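Lillcombe Seed Swap – Frequently Asked Questions

Last updated 24/03/2022

What is the seed swap?
A morning when gardeners bring the seeds they have too many of and go home with seeds they've never tried! It started with two tables in Hutham, and last year we had 448 packets change hands.

Do I need to bring seeds to come?
No. If this is your first year growing anything, come anyway and take up to eight packets. Bring some back next year if your plants do well.

Can I bring seeds from store-bought vegetables?
Sometimes. Dried beans are often fine. Squash is a gamble, as most of it has crossed with something else and you may get a very strange fruit (Lucie Campbell once grew a pale green thing the size of a football and was thrilled with it). Please write "may be crossed" on the packet.

What should I write on the packet?
The name of the plant, the variety if you know it, and the year you saved it. Anything else is a bonus – we love reading notes like "slow to start, then wouldn't stop."

How old is too old?
Onion and parsnip seed fades fast, so please keep those to last season's. Tomatoes will often sprout after four years or more. To test a batch, fold ten seeds in a damp paper towel, slip it into a plastic bag and keep it somewhere warm. If six or more sprout, bring them along!

How do I save tomato seeds?
Squeeze the pulp into a jar with a splash of water and leave it for two or three days until it smells a bit awful. Rinse it in a sieve and spread the seeds on a plate to dry. Don't use paper towels for this part, they stick like glue.

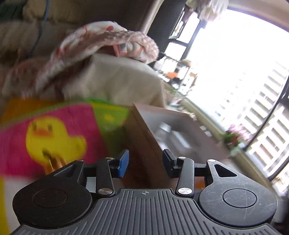 Peppers are even easier, with no jar and no smell. Scrape the seeds out of a fully ripe pepper and let them dry for a week before you put them away.

Where should I keep them until the swap?
Somewhere cool, dark and dry. Paper envelopes inside a lidded jar work really well.

Will there be plants too?
Yes, in May! Jade Petrenko runs the seedling table, and she already has 58 tomato plants promised. Bring a box to carry yours home in.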